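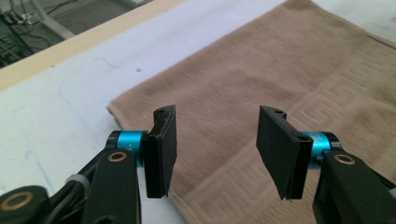 Melleo hand-held gripper kit – institutional purchase, comments sought
Equipment and Procurement board

SNasr_Labs
Posted Oct 12, 2023
Our school is considering the Melleo hand-held gripper kit for the textiles handling unit. The supplier, Semton, has quoted $2,299 per kit, and we would require two. I would be grateful for comments from members whose departments have used it with towelling or similar cloth. The competing quotation, from Belhaj, is $3,000 and includes on-site training.
Regards,
Sanaa Nasr

pollerow_tech
The Pollerow campus has held a Melleo kit since August. The flat black pads perform acceptably on terry cloth when the operator approaches a corner or a raised fold. They are less satisfactory on a towel lying flat, where the operator must first push the fabric into a ridge. I would recommend purchase, subject to a written undertaking on replacement pads.

benchwright
I must disagree with the previous member. In our programme the pads wore at the lower corners well before the end of term, and Semton's catalogue did not list them separately. The price is favourable only if consumables are disregarded.

pollerow_tech
Our pads were supplied on request within the fortnight. I accept that the catalogue ought to list them.

k_inverell
Members should also consider the cable. It passes close to the linkage, and our staff inspect the clip at the start of each session. The brass bushings have given us no difficulty.

benchwright
Agreed as to the bushings. I remain of the view that the Belhaj offer deserves priority, as training was our largest unbudgeted cost.

SNasr_Labs
I thank members for their replies. Semton has been asked to quote for pads as a separate line and to state a delivery period. Could k_inverell advise whether the cable inspection is recorded in a log or simply carried out by the operator?

k_inverell
It is recorded. I will forward our form by private message.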